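Workshop Tips: Comparing Grippers on a Mixed Bin

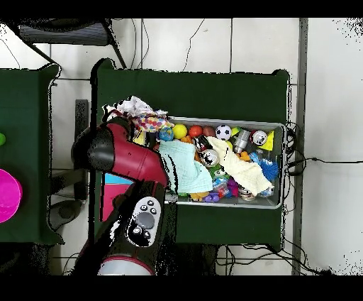

Red and black arm working in the left half of the gray bin, partly under the teal towel.

A bin of odds and ends shows up a weak gripper faster than a row of neat blocks. These notes come from comparing three grippers on one arm at the Lisum workshop.

Pack the bin the same way each time. Put balls along the rim, towels over the middle and small toys underneath. Take a phone picture before the first run and repack from it.

Use at least two towels. Cloth hides the small items and catches on fingertips, so a gripper that does well on balls may do badly here. Write down towel snags separately from dropped toys.

Include some clear plastic. Bottles and wrappers are hard for a depth camera, and you want to know that before you blame the fingers.

Cover the table in one plain color. Green cloth works well unless you have a lot of green toys. Clip it underneath so the arm can't drag it.

Change one thing at a time. Onni Huttunen swapped the fingers and the controller on the same afternoon, and we had to throw out 11 runs.

Give each gripper five practice picks before you start scoring. The Clurnex fingers needed new pads by the end of July. The Tikkanen pair held up longer but was slow on anything flat, such as card.

Route the cables off to one side and check them before every run. A loop on the floor will find your foot or a chair leg.

Wash the towels between sets. Lint builds up on rubber pads and changes the grip. Wipe the pads with a damp cloth and let them dry fully.

Pad sizes and the scoring sheet are with Karlijn Kramer.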